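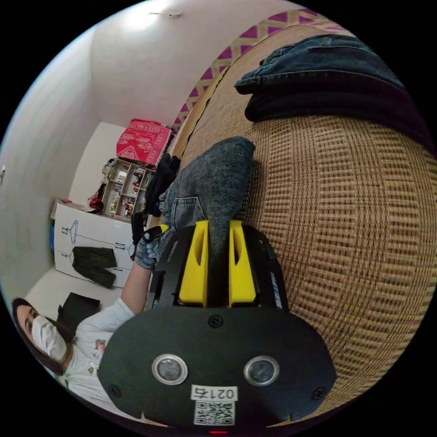
0216, yellow fingers and a bit of the wicker. Monday.

Marsh panoramas, proofing, second go

Started at the bench a little after lunch and stayed later than I meant to, so forgive the length, Aitana, I know you like these short. The plan was to get the evening series from Seixas to the point where all 12 views could hang next to each other without one of them looking like it came from a different summer. We're close! Ten of them sit together very nicely. The reed bed and the one with the long jetty are still being stubborn.

Paper first. I went back to the Okholm matte and left the Korarport for the portraits, where it belongs. The Korarport gives a lovely deep black, but it makes the mudflats look polished, and the whole charm of those mudflats is that they look like wet felt. The Okholm does lose a little in the darkest water. I opened the shadows a touch in the jetty file and that brought back the posts, and then of course the sky went chalky, so I masked the sky and left it where it was. Saved as jetty_soft, please don't print from the older file in the same folder.

Size is settled at 16 inches on the long side. Kelly Conceição wanted them bigger, and I do see her point with the wide ones, but the far bank is soft in several of the frames and I'd sooner people leaned in. 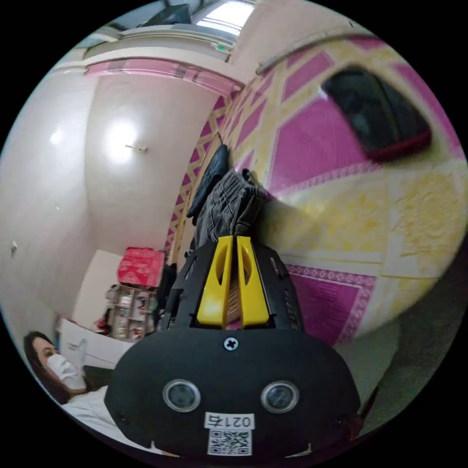 The reed bed is a color problem and I spent most of the afternoon on it. It was shot just as the sun came under the cloud, and the band of light across the tops of the reeds wants to run away with the whole picture. Two test strips. On the first I had pushed the warmth too far, and the reeds came out as bright a yellow as those gripper fingers, no straw left in them at all. On the second I pulled the yellow down by itself and left the orange alone, and now there's a proper difference between the lit tips and the stems, which is how I remember it. It could still be a hair cooler in the foreground mud. Rosimeire, if you get to it before I do, try it on the mud only, and keep the strip so I can lay it beside mine.

Looked at everything under the Flaren lamp and then carried the lot over to the window around four, and I'm glad I did. The pink in the clouds holds up in daylight and goes a bit salmon under the lamp. Fionnuala says the hall has cooler bulbs than ours, so I'm going to trust the window.

Order on the wall, for now: low tide views on the left, jetty in the middle, reeds last. Zuleica Falcão would rather end on the heron — a very good heron, I'll grant her — but it's so small in the field that I think people walk past it if it comes last. Happy to be argued with.

Still to do: trim the flatwork, reprint the low tide with the boat (there's a faint line across the sky, I've run a head clean already), write the titles on the backs in soft pencil before they get shuffled. Matte black is low. The lids for the 2 print boxes are under the cutter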